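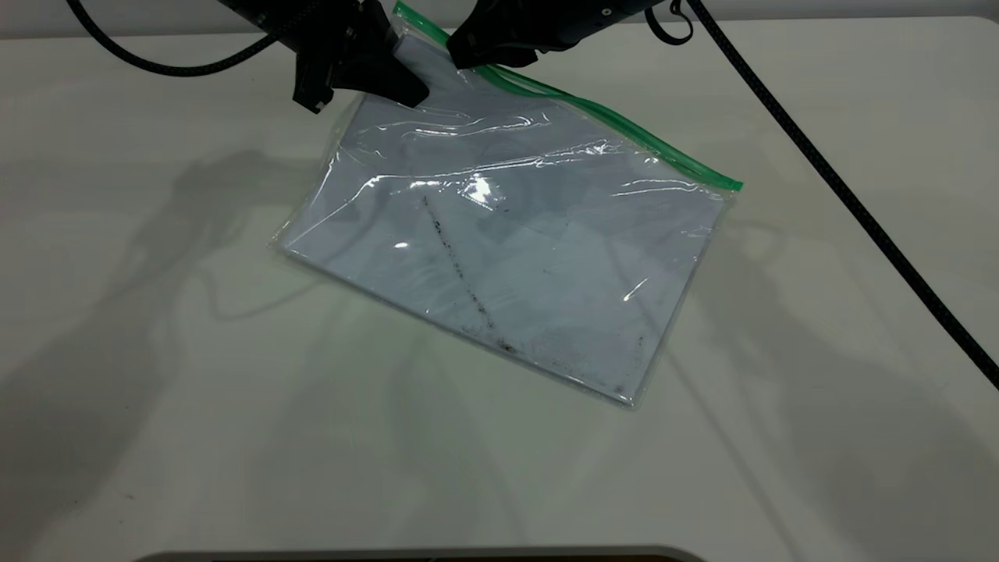 Monthly Inspection Checklist – Dry Goods Store and Packing Room
Puddale site, unit 606
Date of inspection: November 24, 2018
Previous inspection: October

How to fill in: write OK, NOT OK or N/A after each point. If you write NOT OK, a comment is obligatory. Please do not leave a point empty, even if it was the same last month.

1. Entrance and floor

1.1 Outer door closes completely and the lock works – OK
1.2 Rubber strip under the door without gaps – NOT OK
Comment: On the left side I can see daylight under the strip. A mouse does not need more than this. Gagnon was informed in October and promised a new strip, but it did not arrive yet. Until then the board must be put in front every evening.
1.3 Floor dry, swept, no spilled grain or flour – OK
1.4 Walkway free to the emergency exit – OK
Comment: Two empty pallets were standing there when I came. They were removed during the inspection, so I write OK, but please find another place for them.

2. Shelves and stored goods

2.1 Lowest shelf at least 15 cm above the floor – OK
2.2 Goods not touching the outside wall – NOT OK
Comment: The sacks of oats in bay 9 are pushed against the wall again. The wall is cold there in winter and the paper of the sacks takes the moisture. Please pull them forward by one hand width.
2.3 Oldest goods in front – OK
2.4 All opened sacks closed with a clip and labelled with the opening day – NOT OK
Comment: One sack of lentils had the clip but no label. I could not find out when it was opened, so it is now on the blocked shelf.
2.5 Shelf feet and bolts tight – OK

3. Pests

3.1 All bait boxes in their place and locked – OK
3.2 Glue traps changed this month – OK
3.3 No droppings, webs or gnawed packaging – OK
Comment: Checked also behind the scales and under the packing table, with the torch.
3.4 Samples for identification kept in a closed zip bag, with bay number and date written on a separate paper tag – N/A
Comment: No sample was taken at this inspection. I remind all colleagues that the tag is stapled to the report and not to the bag. A staple makes holes.
3.5 Window nets without damage – OK

4. Packing room

4.1 Tables cleaned before and after the shift – OK
4.2 Scales checked with the test weight – OK
Comment: The scale from Julanum shows the correct value, but it needs a long time until the number is standing still. I recommend to put it on the other table, where the floor does not shake.
4.3 Knives counted and returned to the rack – NOT OK
Comment: There should be 6 knives and I found 5. The missing one was later in the drawer with the tape. This is the wrong place for a knife – somebody will reach inside without looking.
4.4 Hand basin has soap, paper towels and warm water – OK
4.5 Hairnets available at the door – OK

5. Fire and electricity

5.1 Extinguisher hanging on its hook, seal not broken – OK
5.2 Emergency light works on test button – OK
5.3 No extension cable plugged into another extension cable – NOT OK
Comment: Under the desk, for the heater. I unplugged it. Heaters must go directly into the wall socket.
5.4 Main switch accessible – OK

Open points to be closed before the next inspection

Door strip (1.2) – Gagnon
Oats in bay 9 (2.2) – store team, same day
Lentils without label (2.4) – to be decided by the Wiltanberg office
Knife rack (4.3) – packing team
Heater cable (5.3) – done, please keep it so

The signed copy goes into the folder beside the door. A second copy is sent to Wiltanberg together with the temperature list.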